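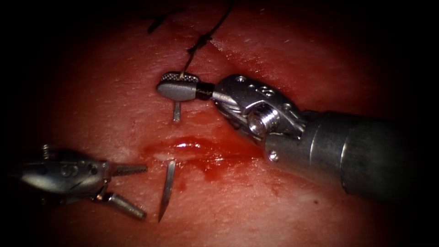

The Second Life of the Read-Aloud

Why a chapter before bed still works when your kids are old enough to read it themselves

February 2022

Most families I know stopped reading aloud somewhere in second grade. It makes sense on paper. The child can read now, the teacher sends home a log, and there's dinner to clean up. Ours stopped too, for most of a year, and then one rainy evening my nine-year-old dragged a fat library book onto the couch and asked if I'd "just do the first page." I did four chapters. My throat hurt the next morning and I couldn't wait to get home and do it again!

That was the start of what we now call the long shelf — the books too big, too old-fashioned or too odd for either of my kids to pick up alone, but perfect when somebody else is doing the work of the voices. Since then I've been asking librarians, booksellers and other parents what they read to big kids, and the answers have filled a whole notebook.

Starting in the wrong place

My first mistake was going straight for the classics I loved at ten. Some of them hold up beautifully. The Secret Garden had both kids quiet from the first cranky page, and we argued for days over whether Mary was rude or just lonely. Others took forever to get moving, and I could feel the wiggling begin around the third description of a hedge.

A bookseller at Ludside, the children's shop two blocks from our library, gave me the best advice I've had on this. Read the first ten pages out loud to yourself, in the kitchen, before you bring the book home to anybody. If you trip over the sentences, your listeners will too. She keeps a low stool by the window for exactly this, and yes, I've sat on it muttering to myself while toddlers stared.

Ludside puts out a read-aloud list every April, and last year's had 70 titles on it, sorted by how long each takes to finish. I love that. "Under a week" and "most of the winter" tell me far more than an age range ever did. Charlotte's Web is in the short group. Watership Down is in the winter group, and it earned its place, though my younger one needed a long hug and a snack after certain parts.

How long is too long?

The longest book we've finished was 480 pages, and I was sure we'd quit. We nearly did, in the saggy middle, when the heroine spends a good while walking through a forest thinking about her uncle. So I skipped some. I read ahead after bedtime, marked the pages with a paper clip, and slid right past them the next night. My daughter caught me once and made me go back, which I took as a compliment to the author.

Right now there's a 614-page monster on the arm of the couch, and we are nowhere near done. It's a sea story with a map in the front and a list of ship's officers in the back, and both kids consult the map every few minutes as though we might be lost.

A few things have helped with the big ones:

Stop in the middle of a chapter if it's going well. You'll get begged for more tomorrow.

Let hands be busy. Mine draw, knit badly, or line up plastic horses along the rug.

Keep the character names on a bookmark. I write them down as they show up, with a word or two about the voice I used, so the gruff innkeeper doesn't come back three weeks later sounding like a duchess.

Give a book fifty pages and then take a vote. We've dropped plenty, and a couple came back a year later and were wonderful.

Short things count

Not every night has room for a sea voyage. For those we keep poems and folktales within reach, and I've come to think folktales may be the best reading-aloud there is. They were told before they were printed, and you can hear it. The repetition that looks dull on the page turns into a chorus once two kids are shouting it along with you.

The Nadel branch library, where we go most weeks, has a whole bay of them near the back, next to the biographies. We've read Anansi stories, Baba Yaga stories, and a stack of tales about foolish kings. My son has a serious weakness for foolish kings.

Picture books count too, at any age. Where the Wild Things Are takes only a few minutes, and my daughter still wants the rumpus done properly, with stomping. Twelve-year-olds will tell you they've outgrown picture books and then read the whole thing over your shoulder.

When they take over

This winter something new happened. My older one asked to read a chapter to us. She did the whole thing standing on the ottoman, giving the villain a slow, sticky drawl that was so much better than mine that I've handed him over for good. Now we trade off, and my son has started claiming the letters and songs.

We have 134 pages behind us in the sea story, and the first mate has just found a stowaway in the flour barrel. She gets to read that part tonight.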